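Ikness
Thursday, March 5, 2026

1/ Notes on towel absorbency, having now read too many product labels. The number shops quote is weight per square metre. It tells you how much cotton you are buying. It does not tell you how fast it takes up water.

2/ The Cledaleck bath range is sold at 425 gsm. That is light to middling. A light towel dries quicker on the rail, and in a flat with no outside drying space I would put that first. 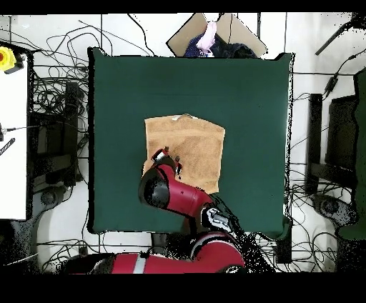
Tan towel, label at the top edge.

3/ Fabric softener leaves a coating on the loops and slows uptake. Leave it out. Two washes without it will shift some of the build-up, more if the water is soft.

4/ Simple test: put 10 ml of water on a flat towel and time it until the surface stops shining. Mine took 21 seconds from new. Repeat after each wash and write it down.

5/ "100% cotton" says nothing about yarn. Tadau print the yarn type on the band, Tseng do not. I have emailed Tseng to ask.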